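# About Skakska

Skakska tests machines on ordinary chores. We are a small company with one workspace, 13 staff and a lot of laundry. Manufacturers and building operators come to us with a question: can a machine do this job yet, and if not, how far off is it?

Gyu-bin Pyo started the company after several years running the linen room of a hotel. She had sat through plenty of sales demonstrations and wanted to see the same machines handle a normal cart of towels, with the inside-out ones left in. Our first client, Hadgu, makes shelving and wanted to know whether an arm could bag screws and brackets at the end of its line. It could, at a little over half the speed of a person, and Hadgu bought two.

## What we do

We keep a list of 127 chores. Each one is written down the way you would explain it to a new hire: what you start with, what finished looks like, and what counts as a mistake. Clearing a table is on the list. So are sorting cutlery, packing a carton, wiping a shelf with things on it and folding a shirt.

A machine gets no help once a run begins. If a person has to step in, the run is marked as failed and we note the point where it stopped. Clients get the full record, including the bad runs.

We also collect examples of people doing the chores with hand-held grippers. Working with two fingers in place of a hand shows quickly which parts of a job are hard. Omex, a commercial laundry, uses these recordings to decide which of its stations to automate first.

## Where things stand

Of the 127 chores, 68 can now be done by at least one machine we have tested, at a quality we would accept from a person. Most of those involve hard objects that keep their shape – boxes, cups, bottles, parts in a tray. Shop-floor work does better than housework, mainly due to the fact that a shop floor can be set up to suit the machine.

Cloth is still slow. A towel never lands the same way twice, and a corner tucked under the rest is hard to find. Machines that fold well from a flat start often fail from a heap. We think simple folding will be routine in commercial laundries well before it is common in homes, and we tell clients so.

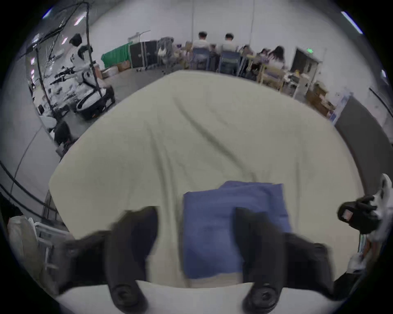
*Cloth folding with hand-held grippers in our main workspace.*

## Working with us

A standard test covers up to ten chores and ends with a written report. Longer projects, such as our work with Memis on kitchen cleanup, are planned month by month. We don't sell machines or take commission from anyone who does.

Visitors are welcome by appointment. The next update to the chore list comes out in December, and suggestions are open to anyone – the duller the job, the better.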